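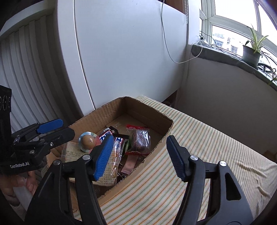
Fig. 1. Snack box, cut rim, striped cloth.

Notes for week 2 — packing and sorting food boxes

Hi all, these are my notes from Friday, tidied up a bit for anyone who missed it (Widad, I'm looking at you!). I talked way too long about cardboard, so the short version is that a rough rim is fine as long as the walls stand up by themselves. Creases inside don't bother me either.

What I do care about is how the packets sit. Big flat ones go low, small round ones go on top, and if the pile drifts to one side just nudge it back. Abla asked if you have to fill the far corner. Nope, leave it bare if you like.

Then there are the loose sweets — I love them, but they get squashed under everything else. Pick each one up by the sides, wrapper and all, and go easy on the foil once it's torn. Bread stays upright near the front, with the little snack packets tucked in beside it.
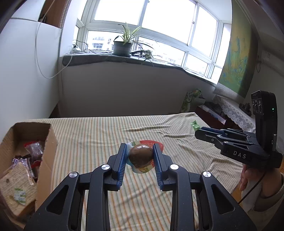

For next time

Read pages 16 to 19 of the Sulholm booklet and bring a box from home, any size.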